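Künstlerbiografie schreiben: So mache ich das für unsere Bandseiten

Mindestens einmal im Monat bekomme ich eine Mail, in der steht: »Kannst du mir mal eben was Kurzes über mich schreiben?« Mal eben ist gut! Eine Kurzbiografie von 300 Wörtern kostet mich einen halben Abend, und das, obwohl ich seit Jahren Texte für kleine Bands und Sängerinnen schreibe. Angefangen hat es mit dem Pressetext für Pilosen, einem Elektropop-Duo aus der Nachbarschaft, und irgendwie bin ich dabei hängen geblieben. Ich schreibe euch jetzt auf, wie ich vorgehe, dann könnt ihr es selbst machen.

Was ihr vorher braucht

Eine Liste mit Stationen, möglichst in der richtigen Reihenfolge. Geburtsort (wenn er öffentlich sein darf), erste Band, erster Auftritt, Veröffentlichungen, Labelwechsel, Umbesetzungen. Ich tippe das immer erst als nackte Stichwörter untereinander und lasse rechts Platz für die Quelle. Ja, die Quelle! Auch bei Leuten, die man persönlich kennt. Musiker erinnern sich an ihre eigenen Erscheinungstermine erstaunlich schlecht, und wenn der falsche Monat einmal auf der Seite steht, schreibt ihn jedes Stadtmagazin ab.

Dann brauche ich noch ein Gespräch, am liebsten am Telefon, 20 Minuten reichen völlig. Länger wird es nur, wenn wir beim Tratschen landen (passiert ständig).

Schritt 1: Den ersten Satz suchen

Fangt bitte nicht mit »Schon als Kind liebte sie die Musik« an. Das schreiben alle, und es stimmt vermutlich auch bei allen. Ich nehme lieber das, was jemand gerade macht. Bei Kartha hieß der Einstieg am Ende: »Kartha spielt langsame Lieder auf einer verstimmten Orgel und verkauft damit Kellerclubs aus.« Damit weiß man schon ziemlich viel. Die Musikschule kam dann im dritten Absatz und hat da auch niemanden gestört.

Schritt 2: Stationen aussortieren

Von den Stichwörtern fliegt bei mir meistens die Hälfte raus. Ein Nachwuchspreis bleibt drin, der vierte Platz beim Stadtfest eher nicht. Vorbands sind so eine Sache: Wer einmal vor einer bekannten Gruppe gespielt hat, will das natürlich lesen, aber eine Aufzählung mit elf Namen liest sich wie ein Telefonbuch. Ich lasse höchstens 3 stehen und frage vorher, welche am wichtigsten sind.

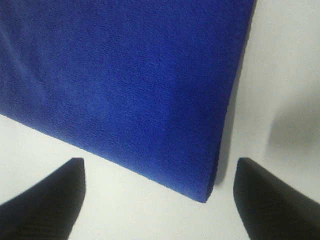
Bei Umbesetzungen reicht ein Satz. Wer gegangen ist, wer gekommen ist, fertig. Die Gründe gehören nur hinein, wenn beide Seiten sie schon öffentlich erzählt haben, sonst gibt es Ärger, und den habt dann ihr im Postfach.

Schritt 3: Privates nur mit Erlaubnis

Ehepartner, Kinder, Krankheiten — ich frage jedes Mal nach, auch wenn es längst in einem Interview stand. Manche haben vor Jahren etwas erzählt, das sie heute nicht mehr lesen möchten. Mein Trick: Ich schicke die heiklen Sätze einzeln vorab und bitte um ein klares Ja oder Nein. Kommt keine Antwort, bleibt der Satz draußen.

Schritt 4: Zeitform festlegen

Klingt nach Deutschunterricht, ich weiß. Aber ich habe schon Biografien gesehen, die im Präsens anfangen, ins Präteritum rutschen und beim zweiten Album wieder im Präsens sind. Ich schreibe alles Vergangene im Präteritum und nur den Anfang und den Schluss im Präsens. Wer lieber komplett im Präsens erzählt, kann das gern machen, dann aber bitte bis zum Ende!

Schritt 5: Kürzen und laut vorlesen

Meine erste Fassung ist immer zu lang. Für Veranstalter mache ich zusätzlich eine Miniversion mit 85 Wörtern, die passt in fast jedes Programmheft. Trarnar, der kleine Club, für den ich die Ankündigungen schreibe, nimmt grundsätzlich nur die kurze und schneidet alles andere gnadenlos hinten ab. Seitdem steht bei mir das Wichtigste vorn.

Laut vorlesen hilft übrigens gegen Wörter wie »facettenreich« und »Ausnahmetalent«. Die kommen mir dann einfach nicht mehr über die Lippen.

Schritt 6: Freigabe holen

Ich schicke den Text spätestens am Freitag raus, damit am Wochenende alle in der Band draufschauen können. Wichtig ist, dass eine Person die Änderungen sammelt. Bei Caltine habe ich mal fünf Mails mit fünf verschiedenen Korrekturen zum selben Absatz bekommen, und zwei davon wollten den Bandnamen anders geschrieben haben.

Wenn alles durch ist, notiere ich unten auf der Seite noch den Monat der letzten Änderung, also zum Beispiel »Stand: Oktober«, mit Jahreszahl dahinter. Und beim nächsten Album wird der Text wieder aufgemacht.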